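How I wash and fold black clothes so they stay black

I ruined a lot of black tops before I got the hang of this, so let me save you a few! My mum-in-law Ingegerd Lunde taught me most of it (she still wears a black cardigan she bought in Hovland as a student, and it looks great).

Turn everything inside out first, zips done up. Then a cool wash, short cycle, with a small dose of liquid. I use Zilora because it's what our corner shop sells, but any dark wash will do. Powder left pale streaks on mine.
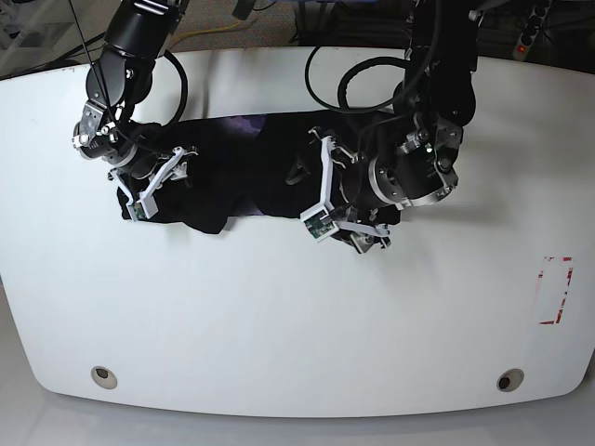
Don't stuff the drum. Three-quarters full is plenty, and keep towels well away or you'll be picking fluff off until March. A splash of white vinegar in the softener drawer helps too, and no, you won't smell of chips.

For drying, I hang things in the shade, still inside out. Sun is the real fader. Our line gets it full on from noon, so I get mine in before then. 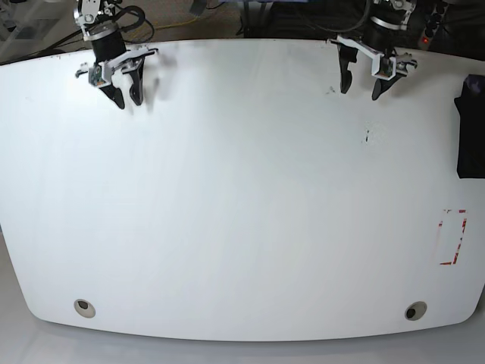

Now the folding. Lay it face down and smooth it from the middle outwards with flat hands. Bring one side in, fold the sleeve back on itself, do the same on the other side, then fold up from the hem in 3. Thick jumpers only want folding in half.
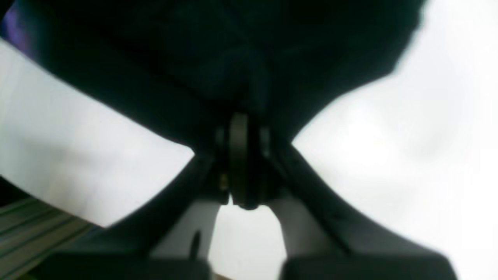

If you find a shiny patch, hold a steaming iron just over it, never on it, and brush it gently while it's warm. I leave mine flat for an hour before they go in the drawer.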